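The head of motor claims at Herkach, a mid-sized property insurer, expects reserve releases to slow in the second half of the year. Open bodily injury files stood at 2,104 at the end of May, against 2,084 a year earlier.

"The count is flat," she said. "Duration is what moved. A file that closed in eleven months now takes fourteen, and we carry the reserve for the whole period."

Herkach buys excess of loss cover from Guérin. The retention went up at the last renewal, and small losses stay entirely on the company's own books. 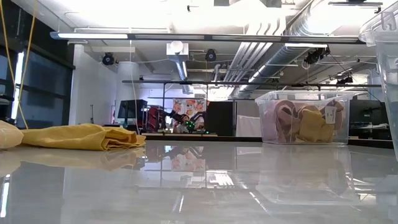
"We model frequency and severity separately," she continued. "Frequency is stable. Severity is driven by repair labor, and in Sanham the hourly rates were reset twice."

Claims worth up to 3,000 are now paid without an adjuster's visit. In the first quarter 987 files went through that channel. She does not plan to raise the limit before the Prandano portfolio has been moved to the same system.

"Their reserve codes don't match ours," she said. "Mapping is scheduled for June, and testing comes after that."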